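About Us

Stuvari Caps. Small shop, small team, lots of hats.

Started in a spare room in Dunstan with 8 caps and one sewing machine that jammed whenever it rained. First batch sold out at a school fair. Second batch, not so much (too stiff, we know). Third one we got right, and we're still selling more or less that same cap.

Now we're on Ginitz Street, upstairs, over the key cutter. Ring the bell twice, it sticks.

What we make

Baseball caps. Soft crown, curved brim, button on top. No beanies, no bucket hats, please stop asking about bucket hats. We like a cap that folds up in a coat pocket and comes out looking like it's had a life. Grays and blues mostly. We did a yellow one once. There are still some yellow ones.

The regular cap is called the Prarelora. Long story, it was nearly the name of the whole company. Comes in 5 colors, one size, strap at the back. Fits most heads. If it doesnt fit yours send it back, no forms, just a note with your order number in the bag.

How we work

Short runs. Fabric comes in, gets washed, gets cut, gets sewn. Then every cap goes out on a table and somebody looks at it. Brim even? Button on tight? Stitching straight along the brim, all the rows? Loose threads get snipped. Anything crooked goes in the seconds box and gets sold cheap at the door.

Washing first means less shrinking later. Also means no two grays come out quite the same. Some go bluish, some warmer. If you need a matching pair for a team or a wedding (we've had three weddings!) tell us before we pack and we'll pick them out side by side.

We don't stuff the crowns with paper. They arrive a bit crumpled. Push it out from the inside with your fist, wear it for a day, done.

Repairs

Yes. Any Stuvari cap, any age. Popped buttons, frayed brims, busted straps. We charge postage and thats it, unless the dog got it, then we talk. Allow two weeks, longer in May when the ball teams all turn up at once.

Where the numbers are at

Order 1408 was the one that let us quit our other jobs. We kept the slip, it's taped up by the door. Passed 3000 caps last spring and had cake. Still packing every order ourselves, so if the tape is on wonky, sorry, that was probably a late one.

On the table

Grays, navys and the crowns left soft.

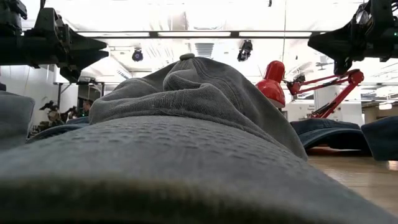
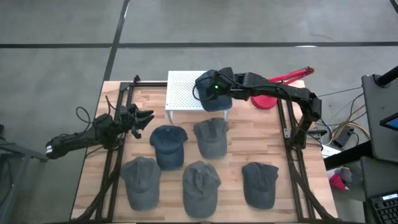 Visiting

Come up if the light is on in the window. You can try things on, there's a mirror, and the seconds box is just inside on the left. Card or cash. Parking on Ginitz Street is bad, use the lot behind the library and walk through.

Shops and teams

We do small orders for shops, minimum 8 caps, mixed colors fine. Team orders the same. We can sew a patch on the front if you send us the patch. No printing, we don't have the gear and don't want it.

Get in touch

Email is best, use the form on the contact page. Phone gets answered when hands are free. We try to reply in a day or two, and if you hear nothing, write again, we've probably lost it under something.

Page updated 24 May 2026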